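CLOLLVILLE, Saturday, April 26, 2025 – The Clollville Public Library will replace its paper reading log with a stamp program for the summer season, the library announced this week. Registration opens at the main desk on Monday, and 500 places are available in the first round.

Under the program, each participant receives a ruled notebook at no charge. Staff at the desk will add one stamp for every book returned, and readers may use the remaining space for titles, dates or notes. A completed notebook may be exchanged for a paperback from the library's sale shelves.

The notebooks were paid for by a $2,000 grant from the Illow Fund, which also supports the library's homework room. Stamps and ink pads were supplied by Mustatier, a stationery store on Sutanto Street.

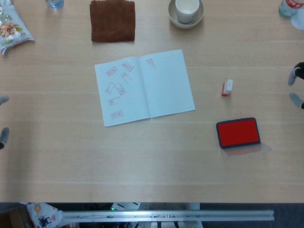
*A ruled notebook with red stamp impressions, alongside a stamp and a red ink pad.*

The library tested the program at its Sutanto Street branch over the winter. During that period, 133 readers took part and returned a combined 464 books. Participants asked for larger pages and for permission to keep their notebooks at the end of the season. Both requests have been adopted.

Stamps may be placed anywhere on the page, and no set order is required. Lost notebooks will be replaced once, but earlier stamps cannot be transferred without a borrowing record. Audiobooks count toward the total. Magazines and reference items do not.

The program is open to cardholders of all ages. Children under eight must be registered by a parent or guardian. Residents without a library card may apply for one at the same desk and should bring proof of address.

Notebooks may be collected during regular opening hours at either location.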